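园艺碎碎念 Puscombe后院
作者：Folasade Eze
Tue 16 May

开个帖，说说我家那排绣球。想到哪写到哪，赶着出门，错字别管。

先说背景。Puscombe这边土偏碱，井水也硬，前任房主种了一溜大叶绣球，沿着北墙。刚搬来那年开粉的，脏粉，像洗坏的衬衫。我想要蓝。折腾到现在第三年，有点心得，也有点火气。

调蓝这事，网上一半人说埋铁钉。别埋。我埋过。钉子锈了，花还是粉的，后来翻土差点扎到手。起作用的是铝，不是铁。硫酸铝，园艺店有卖，小袋的就够。

但是！土太碱的话铝进不去根里，你撒多少都白搭。先测土。试纸那种，便宜，不太准，看个大概够用。我北墙那一段测出来7出头，墙角更高，估计是当年砌墙掉的灰浆。

所以墙角那两棵我放弃了，爱粉粉吧。其实粉的配后面那棵蕨也还行。

剩下的，去年秋天开始换。每棵周围扒开一圈，掺松针土和腐叶，再盖一层松树皮。Sison苗圃的老板娘劝我整棵挖出来重栽，我没听，太大了，挖一棵腰要废三天。

浇水。雨水，雨水，雨水。自来水硬，浇一夏天等于白调。我在车库檐下接了个桶，400升，配了个破龙头，滴滴答答漏。漏就漏吧，底下放了盆薄荷，长疯了。

施肥我说两句。磷别高。那种写着“促花”的肥，磷都高，磷一高铝就被锁住，蓝不起来。用低磷的，钾可以高点。开春一次，花苞冒头再一次，7月以后停手，别再催嫩芽了，冬天冻死给你看。

剪枝！！每年都有人来问我为啥不开花，十个里八个是剪错了。老品种在老枝上开花，去年夏末就把花芽备好了，你春天一剪子下去，全没。

我的做法：秋天不动，残花留着，给下面的芽挡霜。四月底看霜过了，只剪到残花下面第一对壮芽。再把最老最粗的枝从根上去掉两根，透透气。完事。

圆锥绣球另说，那个新枝开花，冬末随便剪，剪秃了也开。别搞混。搞混了也别来骂我。

上礼拜去Betevham的植物交换会，带了一盘扦插苗去换，换回来一棵山绣球，没标签，给我的大爷说“大概是蓝的”。行，大概吧。叶子边上有点紫，先放背阴处养着，开了再说。

扦插顺便讲下。六月剪没开花的嫩枝，带2对叶子，下面那对掐掉，上面那对剪一半。插珍珠岩加泥炭，套个塑料袋，放散光处。别天天拔出来看根！我以前天天拔，一棵没活。现在忍住了，基本都活，活到送不出去，邻居见我端着花盆就关门。

蚜虫今年来得早。水管冲，早上冲，连冲几天。没用药。瓢虫已经看到了，留给它们吃。叶子上要是有褐斑，摘掉扔垃圾桶，别扔堆肥里。别傍晚淋叶子，淋根。

对了昨天太阳一晒全趴了，吓一跳。其实中午耷拉是正常的，叶子大，蒸发快，根来不及供。傍晚自己会立起来。傍晚还趴着再浇，别一趴就浇，根会烂。我妈那盆就是这么浇死的，她到现在说是苗不好。

买了Puvum的覆盖物，松皮那款，颗粒大，20升一袋，我嫌贵，但是铺上之后草真的少了。铺的时候离主干空开一拳，贴着堆会沤。厚度一指节多点就行，太厚水下不去。

有人私信问盆栽。盆栽其实更好调，土是你自己配的，随便酸。坏处是干得快，夏天一天浇2次都不稀奇。盆要大要重，小盆风一吹就倒。别用新水泥盆，泛碱，调了半天全给你中和回去。我用的旧陶盆，底下垫碎瓦片，凑合。

还有北墙那边想再补几棵矮的，填前面的空。玉簪？蜗牛太多，去年被啃成蕾丝。心叶牛舌草在考虑，叶子上带银斑，背阴也亮，而且蜗牛好像不爱吃。已经下单了一棵试试，活了再补。

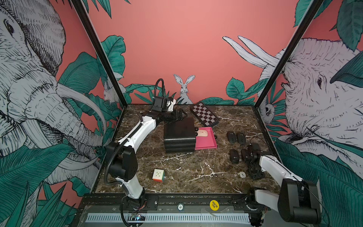 硫酸铝撒下去，多久能看到花变蓝？
一般要等到下一季。花苞已经成形再撒，当年最多变成一种说不清的紫，得从前一年秋天就开始，开春再跟一次，按包装上的量兑水浇，土先浇湿了再上，别贪多，多了烧根。

白的绣球就别调了哈，白的没那个色素，撒多少都是白的，顶多老了泛点粉或者泛点绿。我隔壁撒了两年了，我不忍心说。

颜色不匀也正常。我有一棵左边蓝右边紫，同一棵！应该是左边的根扎进换过的土里了，右边还在老土里混。今年秋天再扒一圈，把右边也换了。也可能懒得换，其实挺好看的。

想留干花的，别剪太早。等花瓣摸着有点纸的感觉再剪，插瓶里放一指深的水，让它自己慢慢干掉。刚开的嫩花剪下来倒挂，十有八九皱成一团。

好了水桶满了，雨还在下，我去换个管子。玉簪的事下次开帖骂。要扦插苗的留言，自取，自备盆，盆我真的没有了

© Folasade Eze 文字转载请先打招呼 ｜ 联系：站内私信 ｜ 返回顶部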